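Category: Money & Banking / Member News

Many of you wrote to us after the Trarncombe Savings Bank changed the rules for small accounts in September. I have read all the letters, and I also have an account there, so I try to explain the matter as I understand it.

The new rule is simple to say. If the balance of a basic account falls under $1,175 at any time in the month, the bank takes a fee of 13 dollars. Before, the bank looked at the average of the whole month, and a short low period did not hurt anybody. Now one low morning is enough.

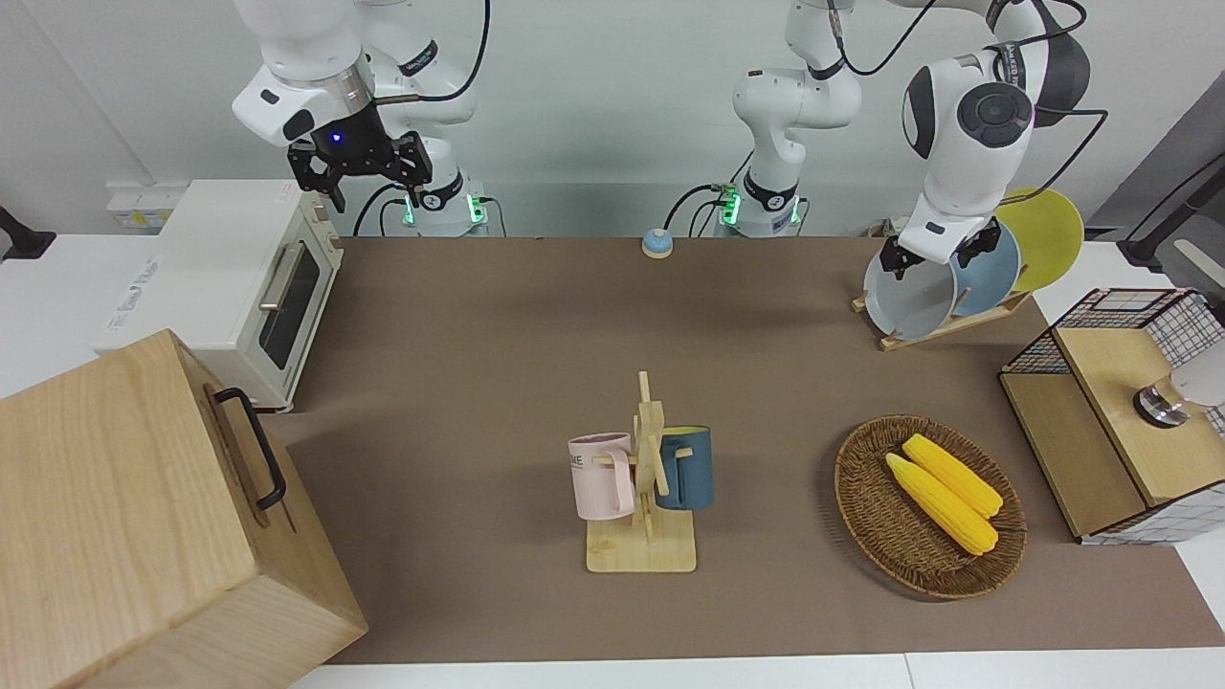
The fee is written in the new account terms, on page 32, under the title "Service adjustments." I think this is a poor place for it. A person who opens the letter at home wants to see the change on the first page. In the photo the gripper is held open over the table, and my own hand was like this when I looked at my statement, open and with nothing in it. The bank says that a notice was sent to every customer, and I believe it, but the notice only says that "certain conditions" are updated.

Nathalie Groen, one of our readers, was charged two months one after the other. Her salary from Drokico comes in the afternoon and her rent to Awwad Property goes out in the morning of the same day. For a few hours she is under the limit. She called the bank, and after 7 minutes on the phone she received the first fee back, but not the second.
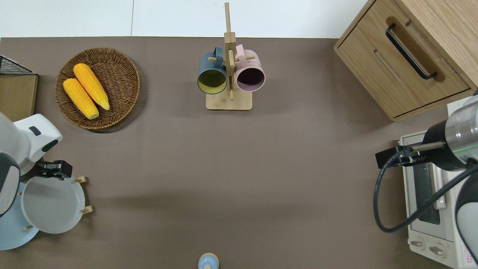
Can I ask for the fee back if I was charged only once?
You can ask at the branch or by phone, and the bank may return the first fee as a courtesy, but its terms do not promise this.

It is better to ask soon and to have the statement with you. Please write down the name of the person you speak with. If you want to leave, the Canel Credit Union on the other side of the river has an account without a minimum balance, but it has fewer cash machines, and transfers can take one day more. Move your automatic payments first and close the old account after the last one has gone through.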